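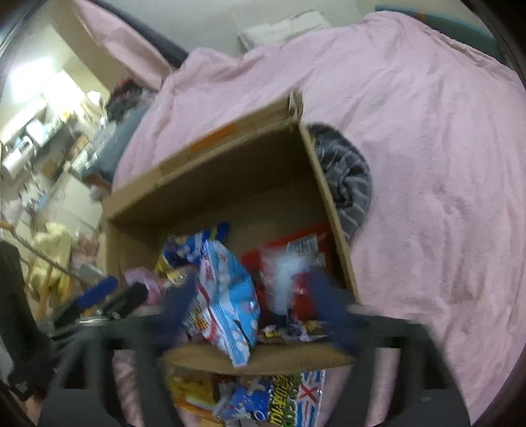

Figure 1. Snack box with mixed bags and wrapped candies, on a pink fleece duvet. Refer to item 4.

# Nutsugah Hall Residents' Council

**Minutes of the ordinary meeting held in February, second-floor lounge**

**Called to order:** 7:00 p.m.

**Present:** the Chair, the Secretary, the Finance Officer, floor representatives for the first, second and fourth floors, and the Housing Office liaison.

**Apologies:** the third-floor representative.

## 1. Minutes of the previous meeting

The minutes were approved with one correction. Under "Laundry," the words "both dryers" were changed to "the left-hand dryer." The Secretary will file the corrected copy.

## 2. Matters arising

The Housing Office liaison reported that the window latch in the fourth-floor study room has been replaced. The request for a second notice board on the ground floor is still with the Housing Office. The fourth-floor representative asked that it be carried forward, and this was agreed.

The lost key to the games cupboard has not been found. A new key has been cut and is held at the front desk.

## 3. Finance

The Finance Officer reported a balance of $822 in the activities account. Payment of $197 to Todis for the January snack order has cleared and is already taken out of that balance. No other payments are outstanding.

The first-floor representative asked whether the snack order could be placed every second month. The Finance Officer replied that the current budget would support either arrangement through the end of the spring term. It was agreed to keep the monthly order for now and to look at the matter again in April.

## 4. Snack boxes and food in bedrooms

The Council considered Figure 1. The second-floor representative observed that bagged snacks and small wrapped candies were together in one box, with further bags lying on the bedding below it, and that the upper corner of the box flap was torn. The tape along the rim had partly peeled.

The following points were raised in discussion:

- Residents are free to keep sealed snacks in their rooms. The Housing Office liaison confirmed that this has not changed.
- Open food should not be kept on beds or on the floor. Several residents on the second floor have asked for clearer wording on this, as the present house guide says only that food should be "stored with care."
- Plain cardboard boxes are accepted for dry, sealed items. The first-floor representative felt that boxes with torn flaps should be replaced before they are put away under beds or on closet shelves.
- Small wrapped candies tend to sink to the bottom of a shared box and are missed when the box is cleared. It was suggested that they be kept in a separate bag or tub.

The Chair asked whether the Council wished to require lidded containers in all rooms. The fourth-floor representative spoke against this on grounds of cost to residents. The Finance Officer noted that Braretti, which supplies the storage tubs in the kitchens, sells a smaller size, but no price was available at the meeting.

After further discussion it was **resolved**:

(a) that lidded containers be recommended but not required;

(b) that the house guide be amended to read: "Sealed snacks may be kept in bedrooms in a sound box or tub. Opened packages should be clipped shut or finished. Please do not leave food on bedding";

(c) that the Finance Officer ask Braretti for the price of 20 small tubs, to be lent out from the front desk.

Carried, with one abstention.

## 5. Packing for the spring break

The Housing Office liaison reminded members that rooms on the first and second floors will be used by visiting students from the Tritport exchange over the break. Residents of those floors are asked to clear shelves, desks and beds before leaving. Bedding may be folded and left in the closet.

Food is to be taken home, eaten or placed on the sharing shelf in the ground-floor kitchen. The shelf is for unopened packages only. The second-floor representative asked that labels and dates be left facing forward where possible, so that people with allergies can read them without handling every bag.

Flat boxes and packing tape will be available at the front desk during the final week of term. The supply last fall ran out early – members were asked to encourage residents to reuse sound boxes they already have.

## 6. Kitchen tidying

The first-floor kitchen was left in poor order on two recent weekends. The Chair proposed a closing check of 15 minutes each evening, shared among the residents of the floor. The first-floor representative agreed to draw up a rota and will report on how it is working. Other floors may adopt the same plan if they wish.

## 7. Any other business

The fourth-floor representative asked that the lounge heating be turned on earlier on meeting nights. The Housing Office liaison will pass this on.

A request to move the vending machine away from the elevator was deferred.

## Actions

| Item | Action | Owner |
|---|---|---|
| 2 | Follow up on ground-floor notice board | Housing Office liaison |
| 4 | Amend house guide and post new wording | Secretary |
| 4 | Obtain price for small tubs | Finance Officer |
| 5 | Notice to first and second floors on clearing rooms | Secretary |
| 6 | Kitchen rota | First-floor representative |
| 7 | Lounge heating | Housing Office liaison |

The meeting adjourned at 8:10 p.m. The next meeting will be held in March in the same room.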